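August, early evening

Bathroom day. I have been putting it off since we moved the shelving out of the hall, and the excuse ran out this morning when the hot side of the shower dropped to a trickle. Notes below in the order I did the work, mostly so I can find the part numbers again.

Started at 2 with the shower head. Unscrewed by hand, no wrench needed, which tells me I under-tightened it last time. The inlet screen was about half blocked with scale and a few dark grains that I take to be old washer. Soaked the head in white vinegar in the blue mixing bowl, face down, with enough to cover the nozzles. Put the screen in a cup separately because I lost the last one down the drain doing exactly this. Refitted with three turns of tape. Flow is back on both sides. The hose washer is a Kang, part 3969, and I wrote that on the inside of the cabinet door in pencil. There is one spare left in the drawer.

While the vinegar was working I did the grout along the bottom row behind the toilet. Stiff nail brush, baking soda paste, short strokes. It came up better than I expected for the first foot and then hardly at all. I think the section nearest the door was redone at some point with a darker grout, so what I was scrubbing at was the color of the stuff. Stopped there. If it bothers me I will go over the whole row with a grout pen, but the pens I have used wear off inside a year and then it looks worse.

The cabinet came next. Everything out onto a towel on the floor. Results:

Two tubes of toothpaste open at the same time, combined by the usual method of using the flatter one first.
Sunscreen past its date, out.
Half a roll of gauze, kept.
A box of Vidau dental floss refills that fit no handle we own. Put by the front door for Soledad, who has the handle.
Hotel shampoo from Clostalby, four small bottles, three of them part used. Poured together into one. It came out a dull green and smells of very little. Fine for washing combs.
Hair clips, a great many, into the tin.

Wiped the shelves with a damp cloth and then a dry one. The bottom shelf has a ring on it from the old shaving foam can and the ring is rust, set into the paint. Tried the baking soda paste on that too, with slight improvement. I have put the gauze on top of it.

The shelf pegs are the wrong size. I knew this and had forgotten it. They are 5 mm pegs in holes drilled a hair over, and the left front one drops out if the shelf is lifted at all. I wrapped each one in a single layer of tape and pushed it home. Seems solid. Weight limit is unknown and I would rather not find it, so the heavy bottles now live under the counter and the cabinet has only the light things.

Soledad Gallagher called around 4 about the trip to Rorinia. She wants to take the slow train both ways. I have no objection to the slow train but I do want to know whether the connection is timed or whether we just stand there until something comes. She said she would look it up. I told her about the floss. She said she had thrown the handle away in the spring. Floss is still by the door.

Back to it. Under the counter was worse than the cabinet. The trap has a slight weep at the lower nut, a drop that forms and hangs there. I dried it, put a sheet of toilet paper under it, and tightened the nut an eighth of a turn by hand. I left the paper while I cleaned everything else and checked it at the end. One spot, the size of a lentil. It could be left over from before. I will put fresh paper under it tonight and look again in the morning. If there is still a spot, the nut comes off and the washer gets replaced, and I do that with a bucket under it and the plug in.

Drain: pulled the hair out of the shower waste with the plastic strip. Rinsed with a kettle of hot water left to stand for a few minutes first, as the pipe below is plastic and I do not want to soften the joint. It runs clear. The basin drain was fine, just soap film around the slots, and an old toothbrush took care of it.

Mirror last of the flat surfaces, one cloth damp, one dry, working from the top. The lower left corner has black spotting where the backing has gone. It has spread since I last paid attention. I could seal the edge with clear varnish and slow it down. Added to the list.

Then the soap. I like to refill at the basin so that any spill goes down the drain and not into the counter seam. Method, as settled over several tries:

Cap off the refill jug and set down where I can see it.
Pump out of the bottle, tube allowed to drip back in before it goes anywhere else.
Pour slowly down the inside wall of the bottle. Fast pouring gives foam, and foam comes up the neck well before the bottle is full.
Stop below the shoulder. The tube displaces more than it looks, up to 100 ml of headspace is not wasted, and an overfilled bottle weeps around the collar for days.
Tube back in at a slant, then upright, then thread the collar down by hand. 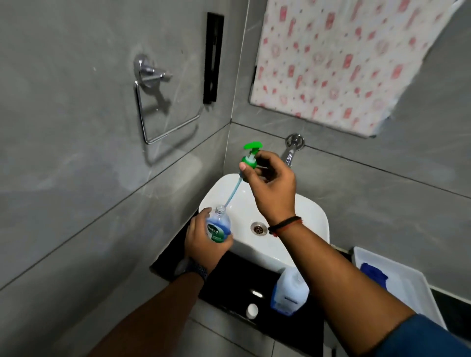
Soap refill at the basin, pump and tube over the Dettol bottle.

The tube on this one is a little longer than the bottle is deep, so it has to bend at the bottom. If it bends toward the front it reaches the last of the soap when the bottle is tipped for the final few days. If it bends toward the back it does not. I turn the collar until the nozzle and the bend face the same way. This is a small thing but I have thrown away enough soap over the years to bother with it.

Rinsed the outside of the bottle, dried it, and gave the counter a wipe. Black gloss shows every drop and every streak, and the only thing that works is a barely damp cloth followed straight away by a dry one. Glass cleaner leaves a haze on it. So does the lemon spray. I had written this down once before, apparently, on the same cabinet door, just under the washer number from the kitchen faucet.

Still to do:

Check the paper under the trap.
Varnish for the mirror edge.
Order two more of the 3969 washers, as one spare is no spare once I drop it.
Look at the towel ring fixing. I did not get to it today.
New bath mat. The rubber on the back of the old one has started to crumble in the wash and I keep finding bits in the filter.

Finished a little after 6, with the cloths on a hot wash and the window open. The vinegar smell has mostly cleared. Knees sore from the grout. I had leftover rice with an egg on it and read the Rorinia timetable, which Soledad had sent over in the meantime. The connection is timed, 11 minutes, same platform. I have said yes to the slow train.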